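Folding for a living, more or less

Quick one this week. I had an hour in Kinby between trains and went to see the woman who runs the sorting side of Waster, the second-hand clothes shop behind the station. She didn't want her name in, fine by me. We talked mostly over the table in the back because she doesn't like to stop.

Wooden table, big pile at one end, T-shirts and soft things all day. She calls it the slow table. Black stuff, blue stuff, something teal. I asked where to stand and she said anywhere that wasn't in her light.

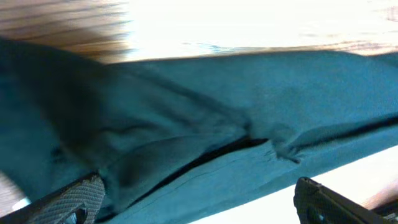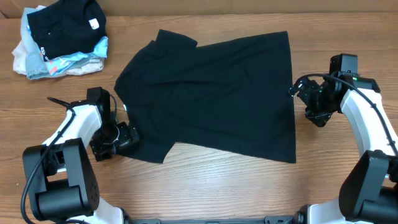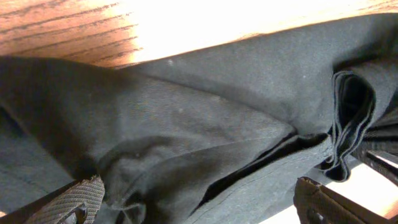 A reader in Closivska wrote in after the last piece I did on charity shops to say that folding is a waste of everyone's time, that T-shirts should go on hangers or in a bin by size, and that a customer unfolds the lot inside ten minutes anyway. I read that one out to her.

She laughed, and kept going. "He's right about the ten minutes. Tell him it's less than that." Then, after a bit, "But hangers stretch the neck. You hang a heavy cotton tee for six weeks and it's got shoulders like a bat. I'd be selling him a bat."

So why fold, if they all come undone. She says the folding is when she looks at them. That was the bit I hadn't got before. The shop could pile everything on the shelf by size as it comes out of the bag, and it did for the first year, and things went out with holes in the underarm and came back with cross people attached. "You can't see a hole in a heap. You lay it out, you put your hands over it, you find the hole. The fold is just what you do afterwards, to put it down."

The order goes like this, as far as I could keep up. Bag opened on the floor, never on the table. Anything damp goes straight back out to the yard door. Everything else goes in a loose pile up at the corner of the table and gets taken off one at a time. Laid flat, front down. Smoothed from the middle outwards. Neck, underarms, hem, then flipped and the same again, then folded.

"Middle outwards," she said again, because I was trying it and going the wrong way. I had pushed all the creases into the centre and made a sort of ridge.

She turns T-shirts sideways to do them, hem to the right, neck to the left. I asked if that was the proper way. No, it's her way. She's got a bad shoulder and reaching across a table to a collar all day did for it, so she turned the shirts round. Customers who've seen her do it have gone home and tried it apparently. One came back to say it didn't work on long sleeves. It doesn't. Long sleeves she does the ordinary way, and swears a bit.

Blacks. I said I'd thought black would be easy, no stains to see. Big sigh.

"Black is the worst. Black is a nightmare. Every bit of fluff in the building, and you can't see a seam to save your life. And there's no such thing as black, there's black and there's last year's black, and people want the first one and bring me the second." She holds them up to the window one by one. Dark ones go in the morning when the light's good on the table, pale ones can wait till after lunch. By four o'clock in the winter she won't touch a dark one at all. She got caught out with navy once, sold as black, for a funeral. The customer was very nice about it.

Lint she leaves till last and does with a damp rubber glove. Not a roller. The sticky sheets cost money and you get through a roll in a morning. A washing-up glove, slightly wet, drag it one way only. I've tried this at home since and it definately works on a jumper, less well on the cat's chair.

Then the smell question, which I always ask and everyone hates. She doesn't mind it. Most things come in washed. Some come in washed three times and that's worse, she says, you can hardly breathe for lavender. Anything that needs doing goes to Kwok, the laundry on the corner, who do a mixed load for them at a flat price, and it comes back the next day in the same bags. Mixed up, mind. Inside out, half of it. Turning things the right way out is the job she hates most and she'd pay somebody out of her own pocket. I said how much. She said not much.

What about the numbers. A good day is 60 pieces over the table, start to finish, checked and folded and on a shelf. Her best was 78 and she says she wouldn't trust all of those. "I was showing off. Somebody was timing me." In a year the shop puts out more than 3,000, which sounds alot until you see the bags in the passage. I couldn't get past the bags in the passage. Had to go sideways.

And what doesn't go out? She got a bit careful here. A fair bit. Stuff with a stretched neck, stuff with the elastic gone, anything printed where the print has cracked so much it comes off on your fingers. That gets cut into cloths and sold in bundles by the till to the garage and to people who paint. The name of the shop comes from that, she thinks, or from what her mother used to call her. Wouldn't say which.

Does she keep things for herself? "I've got 4 drawers at home and they're full, so no." Pause. "There was a green cardigan."

I asked whether she folds at home. Doesn't. Her own T-shirts live in a heap on a chair and she takes the top one. Her daughter folds hers into little upright parcels and stands them in the drawer like files, and they've had words about it. Not serious words. She admits the parcels look lovely and that she can never find anything in there becasue all you can see is the edge. In the shop they tried parcels for the children's things, and the children's things fell over as soon as one was sold. Back to flat stacks. Six high at most, labels at the back, the fold facing out so you can run a thumb down it.

Six high was an argument too, it seems. Used to be ten. Whatever was at the bottom of the ten just stayed there till September when they clear the summer shelves, and they'd find the same shirt they'd found the September before.

Denim goes elsewhere. Heavy, has its own shelf, doesn't crease in any way that matters. If a bit of it turns up in the soft pile she leaves it at the bottom where it holds the rest up.

What should people do before they bring a bag in. She had this ready, you could tell she'd said it before. Wash it, dry it properly, don't iron it, and do the pockets. Please do the pockets. She's had tissues, she's had a tooth (a child's, she thinks), she's had a house key which stayed on a nail by the till for a year and a half and might be there now. Don't fold it, either. That surprised me. People fold so nicely for charity shops and she has to undo every one to look at it. "It's sweet. I feel rotten doing it. Just put it in the bag."

And safety pins, take them out. She showed me a thumb.

I asked, since I'd been told to ask, whether she thought people bought fewer clothes now than when the shop started. She doesn't. More, and thinner. She can feel it on the table. A shirt from years back sits where you put it, and a lot of the new ones slide about and won't hold an edge, so you fold one, turn to get the next, and it's opened itself behind you. She'd rather have an old faded one with a decent weight to it. Those go first off the shelf as well, she says, the customers can feel it too even if they couldn't tell you what they were feeling.

Somewhere in here I folded one on my own, start to finish. Took me ages. She picked it up, looked at it, looked underneath, and found a hole near the side seam that I'd gone straight over. Put it in the cloths bag. Gave me another one.

Back to our reader, I said, last chance, anything for him? She thought about it for quite a while, smoothing something.

"He can come and have the bin by size. I'll give him a bin. He can stand over it at five o'clock and find me a medium."

Train was at ten past and I nearly missed it. Waster is open from nine to five, closed for lunch whenever she has it. Bags to the yard door please and not the front, and not left outside overnight, the foxes have them. Ring the bell twice, the first one doesn't always work.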